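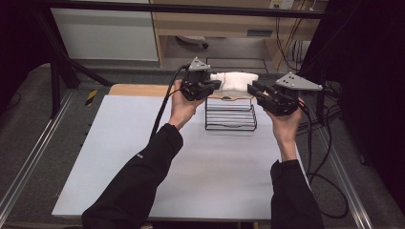

*Both grippers held over the tabletop board*

## Walk-through notes, Ekulbridge guesthouse, July

Hello again, and thank you for letting me poke around for a whole afternoon. My comments run long, so please bear with me.

- [x] **Smoke alarms, all bedrooms.** Every one chirped when I pressed the button. The one on the upper landing sounds a bit tired – I'd put in a fresh battery before the next guests.
- [x] **Fire extinguisher, kitchen.** Tag 1213, needle in the green.
- [ ] **Stair rail, garden side.** Wobbles at the bottom bracket. Guests coming in late off the Budcombe bus will lean on it with a suitcase in the other hand, so do fix this one first.
- [x] **Hot water.** 130 degrees at the heater, and the shower in the Tô room took a little while to warm up but got there nicely.
- [ ] **Exit map.** Still shows the old back door! The Ornov room needs a new copy too.
- [ ] **Path lights.** Two are out near the gate. I found a set for $145 that would match the others.
- [x] **Balcony door latch.** Lovely and snug now, much better than last year.

I'll stop by again once the rail is done.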